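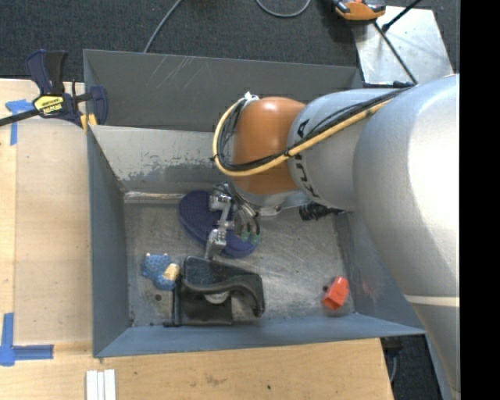 Plerulau gets its night market back this June

The Saturday night market is coming back to Plerulau, and if you were around for the old one you already know why people have been stopping each other on the sidewalk to talk about it. After 3 summers away, the stalls will be up again along Kwok Street from 5 p.m. until the last dumpling is gone, every Saturday in June.

The town council gave its approval last week, on the condition that the street is swept and open to cars again by midnight. The market's organizers had asked for 1 a.m., but they took midnight happily enough and went straight out to measure the curb.

"I had the tape measure in my coat pocket the whole meeting," said Yae Hoshino, who is running the market this year and who sold shaved ice at the old one as a teenager. "I wanted to know if we could get a second row of tables down the middle. We can! It's tight by the shoe repair place, but we can."

The second row is the big change. In the old layout, stalls ran down both sides and everybody ate standing up, holding a paper tray in one hand and trying to fish out napkins with the other. Now there will be long shared tables down the center from the post office to the corner of Mill, with benches borrowed from the high school. Strollers and wheelchairs get a wide lane on the north side, where the pavement was redone last fall and is a good deal smoother than it used to be.

And the food! The list of stalls isn't final, but what's on it so far is enough to skip lunch for. The flatbread oven is coming back, the real one on the trailer with the dented chimney. There will be grilled corn with lime, pork and chive dumplings, lentil fritters, two kinds of noodle soup, peach hand pies and a stall doing nothing but pickles. Hoshino says she has had requests for the fried cheese people and has left them several messages. They moved out past the reservoir and don't pick up much.

Flirkia, the bakery on Mill, is planning to stay open late on market nights and sell its day's leftover rolls out the side window for whatever you feel like paying. Anyone who has had the cardamom ones will want to get there early. They go before it's dark even on a plain weekday.

Music will be at the post office end, unamplified until 7 and then with one small speaker. Trefor Penry, who teaches brass at the middle school, has put together the lineup and is plainly delighted with it. The opening night has a fiddle duo, a steel pan group from across the river and then his own students, who have been working on a set of old dance tunes since the winter.

"They're loud and they're fast and they don't always finish at the same time," Penry said. "I love them. Come and hear them. Stand a little way back for the trombones."

He is still looking for acts for the last two Saturdays, and would especially like to hear from singers. Groups of up to 8 can fit on the steps if nobody brings a full drum kit. Sign-up sheets are at the library and inside the door at Flirkia.

The old market ended when the street was dug up for the new water main, a job that ran long and then ran longer. By the time the last of the fencing came down, most of the vendors had found other places to be on a Saturday. Several of them tried a smaller version in the parking lot behind the bank, and it had its fans, but it was hot back there and the wind took the awnings. Kwok Street has the big maples. On a warm evening the air comes up from the river and moves right down the block, and you can sit out in short sleeves until it closes.

At its busiest the old market drew 2,000 people in a night, which is a lot for a town this size, and parking was the thing neighbors complained about most. This time the school lot will be open, and a shuttle bus will loop between there and the post office from 4:30 on. It's free and it takes dogs on a leash. Mill Street stays open to traffic throughout, so residents on the hill can get home the usual way.

A stall costs $40 a night, or less if you book the whole month. Hoshino has kept 6 spaces aside for first-timers, including kids with an adult along, and she would love to see them filled with something other than food. So far she has a girl with a button maker, a man who sharpens knives while you wait and a couple selling tomato seedlings they grew in a bathtub. Applications are open until the end of May at the library desk. You don't need your own table, but you do need your own lights, and the lights have to be battery powered. The town is lending extension cords only to stalls that cook.

One more thing that will please anybody who remembers it: the paper lanterns are coming back. They had been boxed up in the basement of the town hall, and when Hoshino and a few of the vendors went down to look, a good number of them were still usable. The torn ones are being patched at the library on Wednesday evenings from 6:30, with glue, brushes and tea provided, and you can drop in for twenty minutes or stay all night. There's a pile of blank ones too, for anyone who'd like to paint their own and see it hanging over the street on opening night. Kids have already claimed the fish-shaped ones, so grown-ups will have to make do with round.

If it rains, the market goes ahead. If there's lightning, it doesn't, and a notice will go up on the library door and the town's web page by 3 p.m. Bring cash if you can, as a few of the stalls don't take cards, and bring a fork from home if you'd like to save one from the trash. There will be a washing-up station by the pump with hot water and soap.

The lanterns get lit at sundown. On opening night the fiddlers will be playing when they do.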